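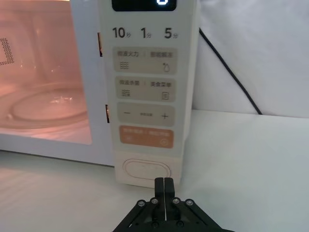 Pei-shan Chow had one request of the new shared kitchen at Varthorpe: that she be able to warm a bowl of soup at ten at night without having to ask anyone how the microwave worked. Her comment, left on the first page of the resident survey, was repeated in different words on a good many of the forms that followed, and it has shaped much of what Wasilholm Student Living is announcing today.

Wasilholm Student Living has completed the refurbishment of the shared kitchens at Varthorpe, its residence for international and postgraduate students. The kitchens will be open to all residents from the first week of August, ahead of the new intake. The work covers 138 rooms served by shared kitchens and was carried out over the winter break by Stavwood Interiors, with appliances and after-sales service arranged through Esteves Catering Supply.

The program replaces cupboards, benchtops, lighting and small appliances that had been in service since the residence opened. Each kitchen now has a dedicated reheating bench, set apart from the cooktops and the sink, so that a resident heating leftovers is not standing in the way of a resident draining pasta. Power points have been moved to the wall behind the bench and are no longer shared with kettles and rice cookers.

"The kitchens are where our residents meet," said Nam-gil Sun, Residence Manager at Varthorpe. "They also happen to be the subject of most of the messages that reach my office. We asked people what they cooked, when they cooked it and what got in their way. The answers were very practical, and we have tried to respond to them in the same spirit."

Survey responses showed that the microwave is the most heavily used appliance in the building, with demand strongest between 6 pm and 8 pm and again late in the evening. Residents asked for simple controls, for a turntable that could be taken out and washed properly, and for clear guidance on what may and may not be put inside. Several also asked for models labelled in Chinese, noting that the largest single group of residents at Varthorpe reads Chinese as a first language.

Countertop models in white have been chosen for the reheating benches. The panel carries quick-time keys for 10 seconds, one minute and five minutes, together with a key for microwave power and smart defrost. Labels are printed in Chinese, and an English translation card is kept in the top drawer of every reheating bench. Cards in Korean and Portuguese are in preparation and will be supplied on request at the front desk.

The quick-time keys drew favourable comment during the trial period. Residents who took part reported that most of their reheating could be done in one or two presses, and that the shortest setting was useful for softening butter and taking the chill off milk. The five-minute key is intended for larger covered dishes, and residents are asked to stop and stir at the halfway point.

Cleaning and care

Wasilholm has also revised its kitchen care guidelines, which now form part of the welcome pack. Shared microwaves are to be wiped out by the resident who has used them, with a damp cloth and a little mild detergent. Abrasive pads and oven sprays are not to be used on the interior walls or the door.

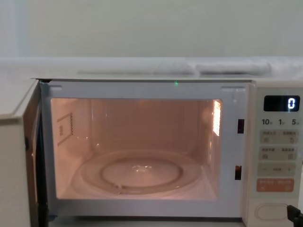

The glass turntable should be lifted out with both hands and washed in warm soapy water at least once a week, in accordance with the roster displayed in each kitchen. Glass that has just come out of a hot oven must be left to cool before it goes into the sink. The roller ring underneath is to be washed at the same time, dried and put back flat before the plate is returned. A turntable that knocks or catches has usually been seated off centre, and residents are encouraged to check this before lodging a maintenance request.

The flat cover on the inside wall of the oven must stay in place. It may be wiped gently but is not to be peeled back, scrubbed or removed. Vents are to be kept clear, and nothing is to be stored on top of the appliance, including bread, tea towels and chopping boards. The latch slots at the front should be kept free of crumbs so that the door closes fully.

Food is to be covered with a vented lid or a piece of paper towel. Wasilholm has placed 2 reusable lids in each kitchen and asks that they be rinsed and returned to the hook. Foil, metal cutlery, and bowls with metallic trim are not permitted. Takeaway containers may be used only where they are marked as suitable for microwaves.

For persistent odours, the guidelines recommend heating a bowl of water with a few slices of lemon for 3 minutes, leaving the door closed for a short while afterwards and then wiping down the walls. The bowl will be hot and should be removed with a cloth or oven mitt.

Kitchen introductions

Short introduction sessions will be held in the ground floor kitchen throughout August, each lasting 30 minutes. They will cover the reheating bench, the cooktop timers, the sorting of food scraps and recycling, and the allocation of cupboard and fridge shelves. Residents may attend in any clothing suitable for a kitchen, and closed shoes are recommended. Bookings can be made at the front desk or through the resident portal.

"We would like people to come down in their first few days, before habits are formed," said Nam-gil Sun. "It is much easier to learn which shelf is yours when the shelf is still empty."

Faults with any appliance supplied under the program should be reported to the front desk with the kitchen number and a brief account of the problem. Residents should switch the appliance off at the wall and leave a note on the door for others. Repairs must not be attempted by residents or their guests.

Media enquiries: Communications Office, Wasilholm Student Living. Resident enquiries: Varthorpe front desk, open from 8 am to 8 pm.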